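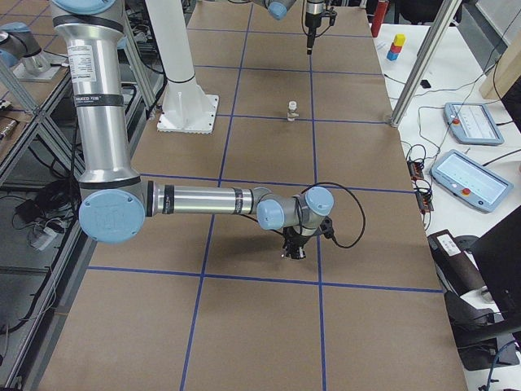 Arbeitstisch mit Kraftpapier abdecken und in Felder teilen

Ein Raster aus Klebeband hilft beim Sortieren, beim Auslegen von Teilen und überall dort, wo Dinge wieder an dieselbe Stelle sollen.

Material: braunes Kraftpapier von der Rolle, blaues Klebeband, Zollstock, Bleistift, Cutter, ein weiches Tuch.

Den Tisch abräumen und feucht abwischen. Warten, bis die Platte trocken ist. Das Papier der Länge nach ausrollen und an jeder Seite 8 cm überstehen lassen. Vom Tischende her mit dem Tuch glatt streichen, dann den Überstand nach unten umschlagen und an der Unterseite festkleben. Wir nehmen dafür das Packpapier von Hovland, das sich nach dem Ausrollen kaum noch wellt.

Zuerst kommen die Längslinien. Am Kopfende und am Fußende dieselben Maße anzeichnen, das Band an einem Ende andrücken, leicht gespannt zum anderen Ende führen und erst dann absenken. Die Querlinien folgen im Abstand von 20 cm. 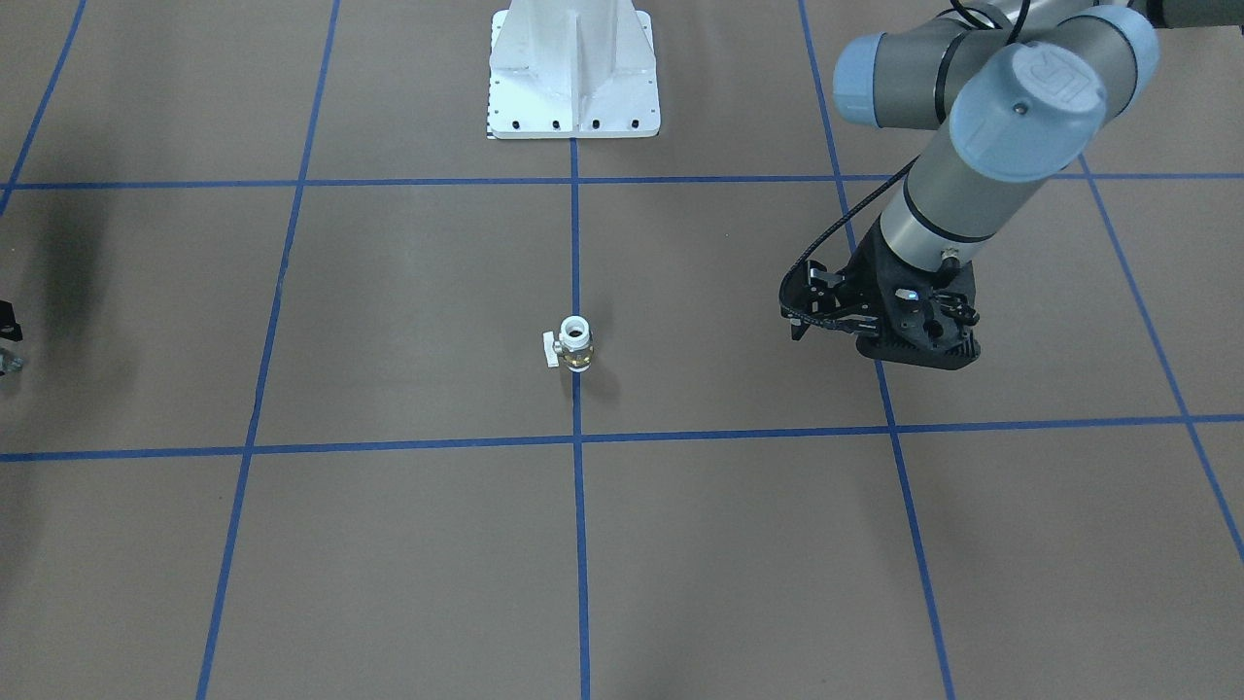 Zokudier, 27. Mai 2024

Steht ein Sockel auf dem Tisch, läuft die mittlere Längslinie auf ihn zu. Kleine Falten im Papier stören nicht, solange das Band darüber flach liegt. Eine schief geratene Linie langsam und in flachem Winkel abziehen, sonst reißt die Papieroberfläche mit auf.

Für einen Tisch dieser Art haben Tineke Bosman und ich zu zweit 60 Minuten gebraucht. Wer die Felder beschriften will, schreibt auf das Band und lässt das Papier frei.

Hjørdis Isaksson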